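Zwischenbericht Februar, Projekt Pollerent
Teilvorhaben 2: Regeln und gute Praxis für Greifversuche mit Alltagsgegenständen
An: Förderstelle Flanmont
Von: Projektleitung Stevulico

Stand kurz: Regelwerk Fassung 3 liegt vor, Abnahme intern erledigt, extern noch offen. Bitte um Entschuldigung für die knappe Form, Anlagen kommen gesondert.

1. Was fertig ist

Regelwerk jetzt 12 Abschnitte, vorher waren es deutlich mehr, viel doppelt. Zusammengelegt: Freigabe des Arbeitsbereichs und Freigabe der Objekte. War in der Praxis sowieso ein Schritt. Neu drin: Protokollpflicht bei jedem Abbruch, auch wenn der Bediener den Grund für banal hält. Gerade die banalen haben uns im Herbst gefehlt.

Risikobeurteilung für beide Arbeitsplätze überarbeitet, orientiert an ISO 12100. Kraftgrenzen am Greifer sind nur noch mit Passwort änderbar. Not-Halt-Prüfung zu Schichtbeginn, Eintrag ins Blatt am Platz, nicht erst am Abend aus dem Gedächtnis.

2. Versuche

Seit Berichtsbeginn 206 Durchgänge nach neuer Fassung, davon 41 abgebrochen. Abbruchquote höher als geplant, aber erklärbar: Die neue Regel verlangt Halt, sobald ein Finger ein Nachbarobjekt verschiebt. Früher lief sowas einfach durch und stand dann als gelungen in der Liste.

Schwerpunkt waren volle Tische, also Bücher, Taschen, Behälter dicht beieinander. Gurte und Schlaufen sind das Hauptproblem. Liegt ein Gurt auf oder an dem Zielobjekt, gilt jetzt: erst langsam anfahren, Finger beidseitig ansetzen, Anheben nur bei freier Kante. Sonst Abbruch und Eintrag.
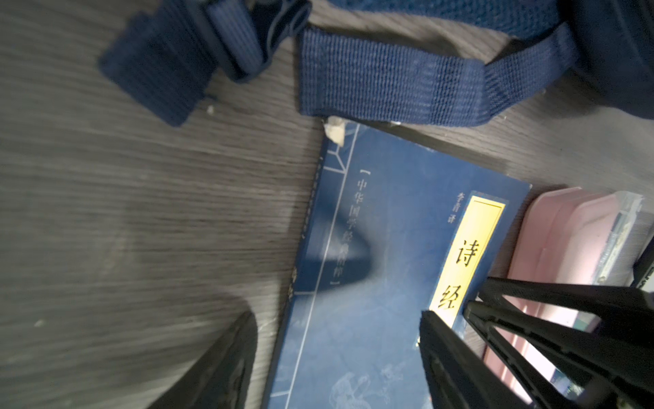 Offen ist die Frage der weichen Einbände. Taschenbücher geben unter Druck nach, der Messwert am Finger sagt dann wenig. Vorschlag von uns: eigene Objektklasse "biegsam, flach" mit niedrigerer Kraftgrenze. Wert steht noch nicht fest, Messreihe läuft. Ebenfalls offen, ob Papierreste und lose Zettel vor dem Durchgang weg müssen oder als Störobjekte zugelassen sind. Bediener sagen zulassen, Auswertung sagt weg damit. Entscheidung bis nächsten Bericht.

3. Daten und Kennzeichnung

Handgelenkkamera läuft bei jedem Durchgang mit. Aufbewahrung und Löschung jetzt in Abschnitt 9 geregelt. Keine persönlichen Unterlagen auf dem Tisch, keine Namensschilder, keine Ausweise. Namen von Objekten bitte einheitlich aus der Liste, nicht frei eintippen. Wir hatten für denselben Rucksack vier Schreibweisen, Nacharbeit war entsprechend lästig.

4. Externe Durchsicht

Mulcahy hat Fassung 2 gelesen und Anmerkungen geschickt. Meiste übernommen. Nicht übernommen: Zwei-Personen-Regel für alle Durchgänge. Dafür fehlt das Personal, wir schlagen sie nur für neue Objektklassen und nach Umbauten vor. Rückmeldung dazu steht aus.

5. Mittel

Im Rahmen. Einzige Abweichung 2000 Euro für Ersatzfinger, aus Sachmitteln umgeschichtet, Antrag liegt bei. Verschleiß an den Auflageflächen war unterschäzt. Tauschintervall steht jetzt im Regelwerk, fehlte vorher komplett.

6. Nächste Schritte

- Kraftgrenze Klasse "biegsam, flach" festlegen
- Einweisung der neuen Bediener nach Fassung 3, Nachweis mit Unterschrift
- Kurzfassung als Aushang, eine Seite, groß gedruckt
- Antwort Mulcahy einarbeiten, dann Fassung 4 an Flanmont

Vom Förderer bräuchten wir eine Aussage, ob die Abbruchquote als Kennzahl im Schlussbericht bleibt. Falls ja, bitte mit getrennter Angabe nach Abbruchgrund, sonst ist der Vergleich mit den alten Zahlen schief.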